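8 Jan 2018

Back from Dosstead and finally putting the winter woollies in order! I've been through the December pile — 14 bits of knitwear, mostly socks — and the green balaclava was next for folding. Eyes and mouth on top, then flatten it out, or it goes in the drawer in a lump.

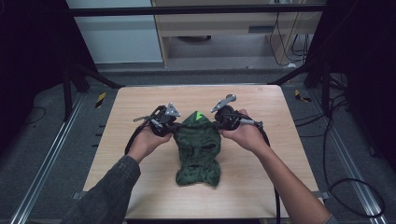
Gyu-bin reckons balaclavas should be rolled like socks, never folded, and that I'm making work for myself. Maybe so, but mine stack nicely. Scarves tomorrow.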